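House slipper

A house slipper is a light, soft or semi-soft shoe worn indoors. It is easy to put on and take off, usually without laces or buckles, and is meant for walking on clean floors. Slippers are worn for warmth, for comfort and to keep street dirt out of living areas. In many households they are also offered to guests at the door.

Types

The open-back slipper, often called a mule or scuff, covers the toes and leaves the heel free. It is the most common form in hotels. The closed-back slipper has a low wall at the heel and stays on better on stairs. Slipper boots cover the ankle and are lined with fleece, wool or a synthetic pile. Moccasin slippers are sewn from a single piece of leather or suede gathered around a toe panel.

Molded slides became common indoors after lightweight foams grew cheap. They are made in one piece or with a separate strap, have no lining, and can be rinsed under a tap. Because they dry quickly they are often kept for bathrooms and balconies, though many people wear them through the whole house. Thick soles are popular in this group, and straps may carry printed or raised decorations.

Materials

Older slippers were made of felt, wool cloth, straw or soft leather. Felt is still used in cold regions because it holds heat when the sole is thin. Cotton terry is used for disposable and spa slippers. Foam soles are light and quiet but flatten with use, and a pair worn every day will lose much of its cushioning before the upper shows any damage. Rubber soles last longer and grip better on tile.

Indoor customs

In Japan, Korea and much of northern and eastern Europe, outdoor shoes are removed at or near the entrance. In Japan a separate pair of slippers is often kept for the toilet, and slippers of any kind are taken off before stepping onto tatami. In Turkey and parts of the Balkans, hosts commonly hand slippers to visitors. Practice in the United States varies from house to house.

Storage

Slippers are usually stored near the point where they are changed. A low open rack is the common choice, as it lets air reach the insides and leaves the shoes in view. Two shelves are enough for a small household. Pairs are set side by side, and the direction of the toes is a matter of habit: toes to the back makes them easy to pick up by the heel, while toes to the front lets the wearer step straight in once they are on the floor. 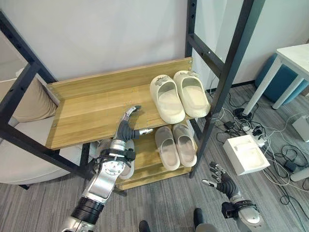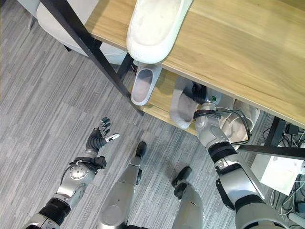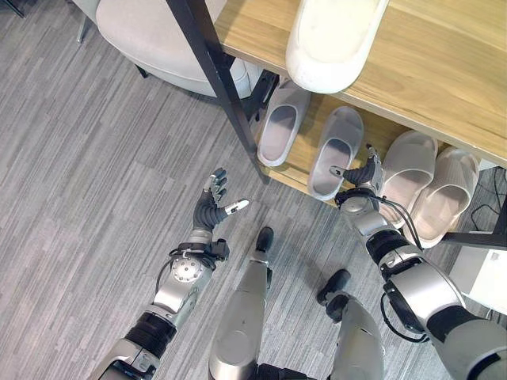
Clegg Household Encyclopedia - Home and Clothing Department

Closed cabinets hide clutter but trap moisture. Slippers put away damp can develop an odor, and lined pairs should be aired first.

Care

Foam and rubber slippers can be washed by hand with mild soap and left to dry out of direct sun, which can shrink or warp some foams. Many cotton slippers can be machine washed at 30 degrees Celsius in a mesh bag. Wool felt should be brushed and spot cleaned. Suede is cleaned dry with a soft brush or eraser. Heated dryers are unsuitable for any slipper with a glued sole.

Safety

Loose slippers are a known cause of trips, mainly on stairs and at the edges of rugs. Older adults are generally advised to choose a closed back, a thin firm sole and some tread. A slipper that has stretched so far that the toes must grip to hold it on should be replaced.

Sizing

Slippers are often sold in whole sizes or in combined ranges such as small, medium and large. A European size 44 corresponds in many charts to a U.S. men's 10 or 11, but makers differ - the length of the insole is a better guide than the number. Lined slippers tend to loosen as the pile packs down.

See also: Clog; Doormat; Entryway; Moccasin; Sandal

Entry written by Shirley Inskip. Revised by Hayley Lightfoot, 20 January 2024.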